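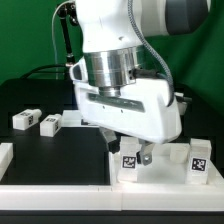 22/02/2018

Late, tired, writing this fast before I lose it. Feet hurt.

Up at 5. Bus from Idley full of school kids, stood the whole way with the bag on my knees, well, against my knees. Coffee from the place by the bridge, burned my tongue. Still burned.

Most of the day went on the white blocks. Dull to write down, but that was the day. They mark so easily! A thumb, a sleeve, anything. Washed my hands so many times the skin's gone tight over the knuckles, must buy cream. Wiped every one of them with the soft cloth and then Lorena leaned over to look and touched the one I'd just done. Did it again. Said nothing. (Sighed, apparently. She says I sighed.)

The black top is the other problem. Looks so good with the white on it, really does, but dust, dust, dust. You wipe left to right, stand back, and there's a line of fluff where you stopped. Tried damp cloth, streaks. Tried dry, just pushes it all to the back. In the end damp then dry straight after, small patches, and don't breathe on it. Aldana says her mother does her piano that way. Ok so that's the method. Write it on the cupboard door tomorow.

Green backdrop. Two bulldog clips pinged off before lunch and one went behind the radiator, gone forever. I like the green though. I was against it in October, wanted plain gray, said so loudly, and now I'd be sorry to see it go. Have not told Lorena this.

Lunch 30 minutes, soup, ate at the window. Lorena had that fish thing again. Called Dramix about the order, on hold, then cut off, then on hold. Order number ends 714, putting it here so I stop hunting for the slip. They say Friday week or similar, mumbled. I don't beleive a word of it.

Afternoon better. Quiet. Got the blocks how I wanted them, then nudged the table with my hip walking by and had to start over. Bruise. Aldana laughed, then helped, so forgiven. She has very steady hands and puts each one down like it's asleep. I sort of drop mine the last bit. Trying to copy her. You have to wait before letting go, longer than feels right, and I'm always already thinking about the next one.

Argued a little about the spacing. Lorena wants them closer. I want some black showing between. We did hers. Hers was fine, annoyingly.

Things for tomorow:
new cloths, the yellow ones shed
clips, bigger
hand cream
ring Dramix AGAIN
give Aldana her scissors back
ask Lorena about the Dorkwood key, she has one and I have none

Home after dark, rain, missed the first bus by seconds and saw the driver see me. Toast for dinner. Mom called, talked for ages about her knee and the new neighbors and whether I'm eating. I said yes with toast in my mouth. Need to send her a card for the 2 of them, anniversary coming, keep forgetting.

There's green thread all over my black sweater. Picking it off now instead of sleeping. Laundry too, not tonight. Bed.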